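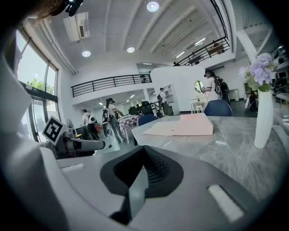
Marker pose on second gripper flips between two orientations

Posted in: Perception and Calibration
Asked by Clirnatside

Our group records demonstrations with hand-held grippers, each with its own camera. The second gripper carries a square black-and-white marker, and its pose relative to the first is estimated from that marker in every image. The estimate is stable when the marker faces the camera. When it is tilted, the rotation jumps between two solutions while the translation barely changes.

In the recording under review, 373 of 1,516 images show a jump in rotation. The intrinsic calibration was repeated on Monday and the result did not change. The room has tall windows on one side, ceiling lights, and a table that reflects them, and some members suspect the lighting. We would like to know whether the planner can be protected from these jumps in software, or whether the marker must be replaced.

Foltenov

The behavior described is consistent with the known two-fold ambiguity in planar pose estimation. A flat square seen at an angle, and small in the image, admits two rotations with nearly equal reprojection error. Small changes in the detected corners then decide which one the solver returns.

The following changes are recommended, in this order.

Request both solutions from the solver, together with their errors. Many libraries return only the better one by default.

Where the ratio of the two errors is close to one, select the solution nearer to the rotation predicted from the previous accepted pose. Do not average the two.

If the ambiguity lasts for more than three images in a row, mark the interval as invalid and pass only the translation to the planner – a held rotation will drift from the true one without warning.

Lighting can make corner noise worse, but it does not by itself explain two distinct clusters. Plot the rotation angles before making changes to the room.

McIver

Probably glare. Try lower exposure.

Nazmiye Tokgöz

I support the answer from Foltenov and would add one point on timing. If the prediction uses image arrival time instead of capture time, the filter may select the wrong solution during fast wrist motion. Please confirm which timestamp is stored in your logs.

For a lasting remedy, consider a second marker fixed at a known angle to the first. Corners that do not lie in one plane remove most of the ambiguity whenever both markers are detected, and the existing solver can usually be kept.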